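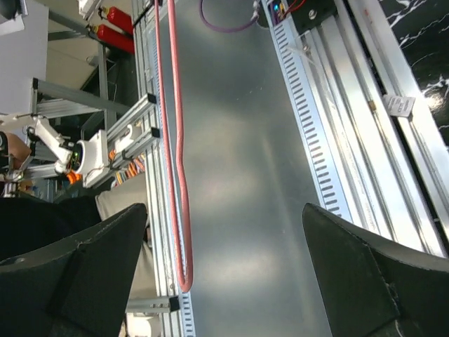 Setetti Two-Arm Garment Cell

Bench cell for hanging, sorting and transfer of soft goods
Supplied by Valutix - Updated September

Overview

The Setetti is a bench-height cell with two arms, intended for laundries, rental wardrobes and store back rooms that want to find out how much of their garment handling a machine can take over today. It is sold as an evaluation unit. It will hang a shirt. It will not yet replace a person who hangs shirts, and buyers should plan with that in mind.

Each arm carries a two-finger gripper and its own wrist camera. A third, fixed camera covers the work area. The arms ride on an extruded aluminum base along the operator side, with three gray walls around the floor panel to limit stray light and keep garments inside reach.

Specifications

Arms: 2, base-mounted, operator side
Grippers: two-finger, parallel, black matte pads
Finger opening, maximum: 141 mm
Payload per arm, at full reach: 265 g
Power draw, typical: 60 W per arm
Recommended cycle limit before pad inspection: 18 hours
Frame: aluminum extrusion with slotted cable strip
Floor panel: replaceable, marble pattern standard, plain gray on request

Current task status

Status is assigned by Valutix after bench trials with mixed household clothing. "Supported" means the cell may be left to run the task with an operator in the same room. "Assisted" means an operator stands at the cell.

1. Hanger pick from a rail. Supported for spaced hangers. Assisted for hangers packed together, where two often come away at once.

2. Garment pick from a basket. Assisted. The gripper takes whatever fabric is on top, and a second item may follow it out.

3. Hanger insertion, knit and jersey tops. Assisted. One arm holds the hanger by a lower corner while the other lifts the fabric. Stripes and other strong patterns make fold edges harder to find in the camera view. Set the contrast profile to Pattern before starting.
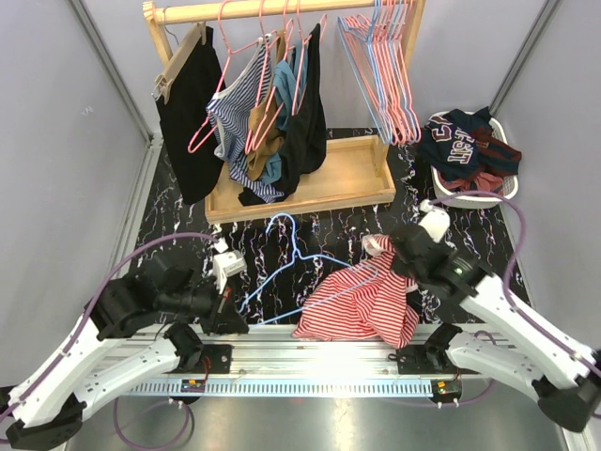
4. Return of the loaded hanger to the rail. Supported with rails of 18 mm or less. Heavy coats exceed the payload.

5. Buttons, zippers, inside-out sleeves. Not supported. Turn garments right side out first.

6. Folding. Not supported in this release. The Fernov folding package is in testing and will be offered separately.

Speed

The cell is slower than a trained worker on every task listed. Myfanwy Dafis, who ran the trials, recommends judging it on unattended tasks only - time saved on an assisted task is close to zero.

Installation notes

Leave the base screws accessible. Check the wrist camera cables for slack at both ends of travel before first power-up. Keep loose clothing and lanyards clear of the rails.

Spare finger pads and cable sets ship from Đàm. For quotes and site surveys, write to Sioned Prothero at the Valutix sales desk and include the dimensions of your rail and the heaviest garment you intend to run.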